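Santoro Drawing Room Finds a New Home Upstairs, and the Whiteboards Are Coming Too

If you've walked past the old Santoro shoe store lately and wondered why the lights are on upstairs, I can finally tell you! The Santoro Drawing Room, which has been squeezed into the back half of the framing shop on Gendon Street for as long as I've lived here, has moved into the second floor, and the doors open to everyone next weekend.

I got to poke around on Thursday with Noemi Cirillo, who started the place and still teaches most of it. She was carrying a box of erasers at the time and didn't put it down once in the hour we talked. The new room is long and bright, with windows on the street side and a floor that creaks in a very friendly way. There's space for 20 people now. In the old place you had to ask your neighbor to stand up before you could get to the sink (I took the lettering class there two winters ago and I still have the elbow bruise, or it feels like I do).

What I really wanted to hear about was the outline boards, which seem to be what everybody's kids come home talking about. The idea is so simple that I was a little annoyed I hadn't thought of it. You take a plain white board, you print the outline of something on it, and then whoever sits down in front of it decides what goes inside. A fish, a teapot, a mitten. People fill them in with marker, wipe them down and pass them along. Noemi has boards for little kids with big chunky shapes, and ones for grown-ups with a lot more going on.

"Everybody is scared of a blank sheet," she told me. "Give them an edge and they get going."

The shapes come from all over. Liliana Palumbo drew a lot of the early ones at her kitchen table, and regulars have been sending in their own ever since. Some of them are hard to pin down, and that's half the fun. There's one with a squarish head and a long skinny handle that I took for a hand mirror right away. Liliana calls it the paddle. A boy in the Saturday group insists it's a frying pan for one very thin pancake, and I have to say I've come around to his side.

The move itself took two days and a lot of borrowed vans. Chepkoech Makori, who runs the evening sessions, told me the tables were the worst of it. They wouldn't go up the stairs with the legs on, so off came the legs, and then of course the bag of bolts went missing and was found in somebody's coat. The boards went up last, wrapped in bath towels. Only one got a chipped corner, and Chepkoech has claimed it for her grocery lists.

Rent in the new space is higher, no surprise there, but class prices are staying where they are through March. After that Noemi says she'll see how the numbers look. A drop-in table session is $2 for kids, and adults can buy a pass at the door. The lettering class is back too, on the table by the windows, and so is the life drawing group, which finally gets a curtain!

There will be 70 boards in the library by opening day if the last batch from the printer shows up. Members can take one home for a week at a time, like a book. Bring it back clean, please, and if a marker stain won't budge, Noemi would much sooner hear about it from you than find it herself. She swears by a soft cloth and a lot of patience, and she is firmly against scrubbing pads.

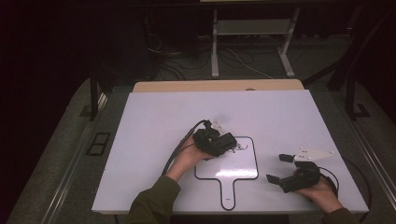
By Ainhoa Peñalver
Neighborhood news | 28 November 2020

One more thing for those of you who've been asking about shapes. The Drawing Room is taking ideas for the next set of outlines, and you don't have to be a member to send one in. A pencil sketch on the back of an envelope is fine. Drop it in the mail slot at the street door (the left one, the right one belongs to the dentist) or hand it to Chepkoech at any evening session. Keep the lines simple and leave plenty of room inside.

I've already put mine in. It's a boot, or it was supposed to be. Noemi thought it was Italy.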